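Nekdale Sock Mill: Frequently Asked Questions

Print this page | E-mail this page

Where are the socks made?

All knitting is done at our Nekdale mill. Toes are closed and pairs are pressed at Wastport, then everything comes back to Nekdale for packing.

What yarn do you use?

The Rathore range is 68 per cent merino, with nylon and a little elastane making up the rest. The Hinano range is cotton-rich and suits warmer weather. Fibre content is printed on every band.

How should I wash them?

Turn them inside out and wash at 30 degrees with similar colours. Dry flat or on the line, out of full sun. Wool socks should not go in the dryer. Cotton ones can, on low, but expect them to come up a bit shorter.

Do the colours run?

Bright heels and stripes may release a little dye in the first wash. Leave white sheets and towels out of that load.

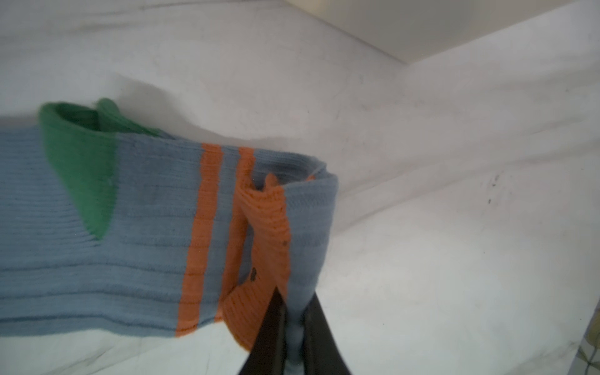 One customer wrote in to say that cold water and a splash of vinegar had kept her striped pairs from bleeding, and asked if we recommend it. Cold water is fine. We haven't tested vinegar on our dyes, so we can't advise either way.

My socks have pilled. Is that a fault?

No. Short fibres work loose where the shoe rubs, mostly at the heel. It settles after a few wears. A fabric comb will take the pills off.

Can I get a single replacement sock?

Yes, if the colour is still being knitted. Single socks cost 5 dollars plus postage. Dye lots vary, so the match may not be exact.

Do you knit for clubs and schools?

We do. The minimum is 56 pairs per colourway. Orders over 2000 pairs need to be booked by January for winter delivery.

What if a seam opens?

Post the pair back with your order number and we'll mend or replace it.

Last updated: January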